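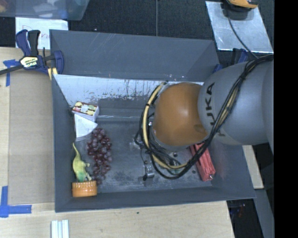

Scuffs and pale marks on grey plastic tubs

Most marks on a storage tub are one of two things: material left on the surface by something else, or damage to the plastic itself. Run a fingernail across the mark. If it sits proud of the surface, it will usually clean off. If the nail drops into it, cleaning will only change the colour.

Transferred rubber and shoe polish
Wipe with eucalyptus oil on a cotton rag, leave for two minutes, then wash with dish detergent and warm water. Test the underside first. Do not use acetone on polystyrene or ABS.

Cloudy patches
Usually detergent residue or fine abrasion. Rinse with one part white vinegar to four parts water and dry with a microfibre cloth. If the patch returns once dry, it is abrasion and will stay.

Whitened stress lines
Common at corners and under handles. Polypropylene can be improved with a heat gun on low, kept moving, 90 mm off the surface. Stop when the colour evens out. A tub with whitening right across a corner should be retired from heavy loads.

Choosing a size for the garage

A full tub of hand tools should stay under 16 kg if it is to be lifted above waist height. Small deep tubs suit fasteners and fittings. Wide shallow ones suit power tools, whose cords otherwise tangle at the bottom.

Measure shelf depth before buying. The Lavitz shelving in our garage takes a tub 139 mm high between the lower brackets, with no room for a lid. Raising the next shelf one notch fixed that.

Labels

Masking tape dries out over summer and leaves a hard yellow film. Use a paint marker on the short end of the tub, two coats, 200 mm from the floor for anything kept on the bottom shelf. Methylated spirits removes most paint markers from polypropylene.

Drying after a hose-out

Stack upside down on timber battens, out of direct sun. Nesting damp tubs makes them lock together. If they do, run hot tap water over the outer one and twist.

Page revised 11/1/25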